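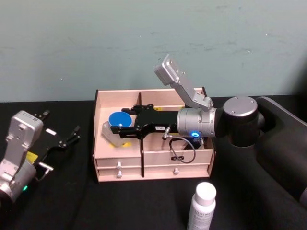
A gripper holds a small lidded container in the left compartment of a wooden organizer at Narkwood's collection lab.

The pitch from Narkwood goes like this: show a pair of robot arms enough examples of tidying up, and sooner or later they'll tidy up on their own. The company has 2304 recorded examples so far. I spent a November afternoon watching it try to get more, and I left less sure than when I came.

The work is slow and oddly domestic. An operator steers the arms through a chore, a computer logs every joint movement and camera view, and then somebody puts everything back and it all starts over. A good shift yields 75 usable recordings. A bad one, I was told, yields "a lot of picking things up off the floor."

Laurinda Falcão runs the sessions and doesn't oversell them. Of the recordings on file, 525 involve the organizer, a little chest with drawers below and open compartments on top. I asked what the system learns from it. "That organizer," she said. Then she laughed and gave me the longer answer, about grasp angles and how a hand should approach a thing with walls on both sides of it.

I believe the part about walls. What I have trouble with is the leap that comes next, the one in the investor slides, where a black tabletop and a blue lid become anybody's kitchen. My own kitchen has a drawer that opens only if you lift and swear.

Ilmont, a rival, claims its software can pick up a new chore from 34 examples. Falcão wants to know who chose the chore. So do I. Neither company would let me pick one, though Narkwood did say it would think about it.

The company's answer to most doubts is more data: more objects, more operators, a second room planned for spring. Maybe that works. I asked what number would be enough and got three different replies from three people, one of whom was looking at his phone.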